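Section 4: Teaching the Table-Clearing Chore
Lorko handheld grippers, set-up guide

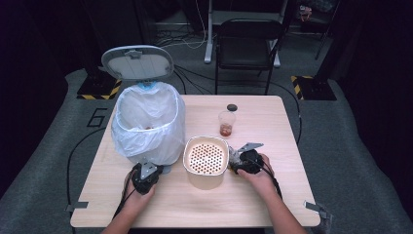 Merike Navickas wrote in after the last version of this guide went up. Why would I spend an evening teaching a machine to throw away a wrapper, she wanted to know, when I can do it in two seconds and the machine still can't do it at all? She had read the first three sections, bolted everything down, and then got stuck on that.

Fair question, and I'd rather answer it before you start than after your arms are tired. Can machines clear a table yet? Mine can, a bit. After 300 demonstrations it gets trash off a table and into a bin often enough that I've stopped hovering over it, as long as the bin is where it was when I taught it. Move the bin to the other side and you'd think it had never seen one. So no, I wouldn't buy one to save work. I teach it because I like watching it get better, and because clear plastic is about the hardest thing I've found for it and I'm stubborn.

Before you start

You'll need both Lorko grippers with their cables connected (Section 2), the Sepp recorder switched on and showing a steady light, a table, a trash can with a bag in it, and some trash. Real trash works better than anything tidy. Crumpled wrapping, a cup, an open container, that sort of stuff.

CAUTION: Keep the cables running off your side of the table. If one gets across the work area it'll snag on the first cup it meets. I lost a full cup of tea that way, and the keyboard under it.

4.1 Setting up the table

1. Clamp down anything that can move. If the table wobbles, the recording wobbles with it.

2. Put the trash can up on the table, within easy reach of your left hand. Yes, on the table! On the floor you end up leaning, and the machine will try to copy a lean it can't do.

3. Fold the bag well down over the rim. A loose bag slides in when you push something against it.

4. Open the lid all the way. Lids are a separate chore (Section 6) and please don't mix the two yet - I did, and had to throw out 161 recordings.

5. Set out the trash. Leave a hand's width between things the first few times, then start crowding them once you've got the hang of it.

NOTE: If you're using a cup with a drink in it, keep it shallow. Liquid is good practice for the machine, since it has to keep the cup upright, but a full cup teaches you more about paper towels than anything else.

4.2 Recording a demonstration

1. Pick up both grippers and rest them at the near edge of the table. Every recording starts from there.

2. Press the button under your right thumb. The Sepp beeps once.

3. Go for the wrapping first. Close the fingers slowly until it crumples a little, then lift straight up. Don't chase it. If it skitters away, stop the recording and begin again.

4. Carry it over the rim before you open the fingers. Give it a small shake if it clings. Thin plastic loves to stick to the fingers, and the machine needs to see what you do about it.

5. Bring both grippers back to the near edge and press the button again. Two beeps means it saved.

6. Put something different out and repeat. I do 26 in a sitting and then go find a snack.

NOTE: Slow is fine, but stopping isn't. A long pause in the middle tells the machine that pausing is part of the job. Mine spent most of February hanging over the trash can like it had forgotten why it came in.

CAUTION: Keep your real fingers out of it. It's so tempting to nudge a cup with your pinky when the gripper can't quite reach! The machine has no pinky.

4.3 Checking what you've got

1. Open the Ekance viewer and play back the first and last recordings from the session.

2. Look at the moment the fingers close. If you can't tell whether the plastic is in the grip, the machine can't either. Turn on another lamp, or move the one you have so it isn't glaring straight off the tabletop.

3. Delete the fumbles. Keep the ones where you fumbled and then recovered, though. Those turned out to be the most useful recordings in my whole set.

4. Save the session under a name you'll recognize later. "test2" is not a name, says the person with eleven of them.

4.4 If it goes wrong

One beep and then nothing: the right cable has worked loose at the handle. Push it in until it clicks.

The fingers drift open while you're holding something: run the squeeze check in Section 2 again. On the older Bovow adapter you may have to do it at the start of every session.

It learned to pick up the trash but won't let go: you probably opened the fingers too early in a lot of your recordings, right on the rim. Record a fresh batch where you hold on a beat longer.

Merike, if you're still reading, start with the cup and leave the wrapping for the second evening. Sorting by type of trash comes next, in Section 5.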